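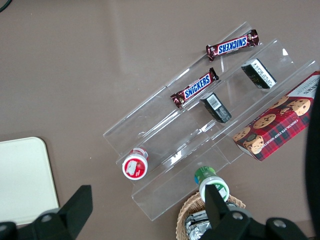 *Candy bars on a clear three-step stand.*

# Jorkasar Folding Poker Top, 9 Seats

Item 531, made by Irkent

The Jorkasar is a padded poker top that sits on a table you already own. It seats nine players, or eight players and a dealer, and folds in half for storage. We sell it mostly to home game hosts and to clubs that run a tournament night in a room used for other things the rest of the week.

The playing surface is speed cloth over a thin foam pad. Cards slide well on it and can be picked up without bending the corners. The rail is vinyl and wipes clean with a damp cloth. Each seat has a cup holder, and the holders lift out for washing.

## Specifications

| | |
|---|---|
| Shape | Oval |
| Seats | 9 |
| Width | 48 inches |
| Cloth | Speed cloth, green or burgundy |
| Rail | Black vinyl, padded |
| Underside | Non-slip rubber strips |
| Fold | Center hinge, two latches |
| Price | $154 |

## What's in the box

- Poker top
- Cup holders, one per seat
- Zippered carry bag with shoulder strap
- Dealer button
- Spare latch and screws

Chips and cards are sold separately. The Jumau clay composite chips are the ones most people order with this top, and the Jumau rack fits in the side pocket of the bag. The El Ouafi chip case does not fit in the bag.

## Setting up

Lay the folded top on your table with the hinge down the middle, open it, and close both latches from underneath. The rubber strips need a clean, dry surface. On glass, put a blanket down first.

The top hangs over a smaller table on all sides. That is fine for cards and elbows, but no one should sit or lean hard on the ends. If your table is round and on a single pedestal, choose the Jorkasar Small – it seats six and puts less weight past the edge.

## Care

Brush the cloth after each game. Blot spills right away with a white towel and let the cloth dry flat before folding. Do not iron it. Burgundy cloth can leave a little color on the towel the first time.

Keep food on a side table if you have one. Grease marks are the hardest to get out and are not covered by the warranty.
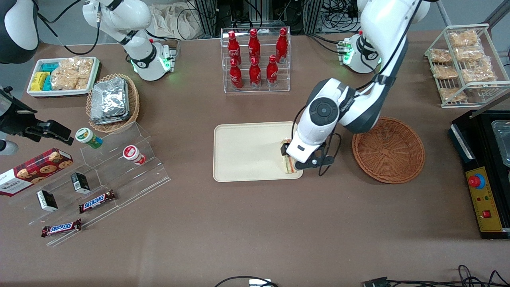

*Sandwich on a beige tray, with snacks and drinks on the table.*

## Delivery and returns

Orders ship by ground in one carton. The green cloth is in stock. Burgundy is back in August, and you can order it now – your card is charged when it ships.

Returns are accepted if the top is unused and in its original carton. The buyer pays return shipping unless the item arrived damaged. Please check the hinge and latches before you throw the carton away.

The warranty covers the frame, hinge and latches for home and club use. It does not cover commercial card rooms.

## Questions

Write to Khadija Badawi in sales for club orders or replacement cloth. Please include the item number and the cloth color.

Price checked 8th May.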